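Home Talks Workshops Newsletter Contact

We use cookies to remember your settings. OK / Manage

Speaker notes – "Where does it live?" Talk on putting things away
Xiomara Iwasaki, Sep 9, 2024

Okay, start slow. Say hi, thank the folks at Ostrowski for the room, and ask who has a drawer they're scared of. Wait for hands! (They always laugh, let them.)

So I spent most of August sorting my aunt's house, and I kept a tally because I'm like that. 816 things in the kitchen alone. 34 of them were lids with no bottoms. I'd like you to sit with that for a second.

What got me was how many of them had no home. They just sort of floated – counter, table, chair, back to the counter. So my first question for any object now is "where does it live?" and if I can't answer in one breath, I pick a spot right then and write it on tape.

Tell the Purkia story here, the short version. Skip the part with the ladder.

Next bit is shapes. Boxes are easy, boxes stack, we love boxes. Round things and curvy things are where people give up, me included. They roll, they lean on each other, and they eat up a shelf with air. Leave the next one up while I talk.
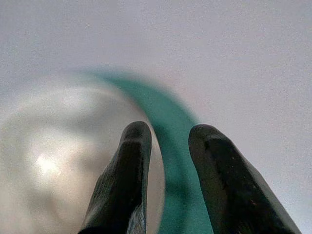

Noltska Home Skills Club

Big pale round shape on the left, and a blue-green curve sweeping past it. Ask the room where they'd put something that round. Somebody will say "on top of the fridge" and I want to talk them out of it, nicely.

My own answer is one deep bin, low down, round things only, and no stacking. Curvy stuff goes on hooks if it'll hang, and if it won't, it gets the end of the shelf so it can stick out a little without bugging anyone.

Then the five-minute exercise – pass out tape and pens, two people to a table. Walk around, don't hover.

Questions. If it's quiet, ask about the lids again. Sign-up sheet for the next one is by the door, and please give me back my pens!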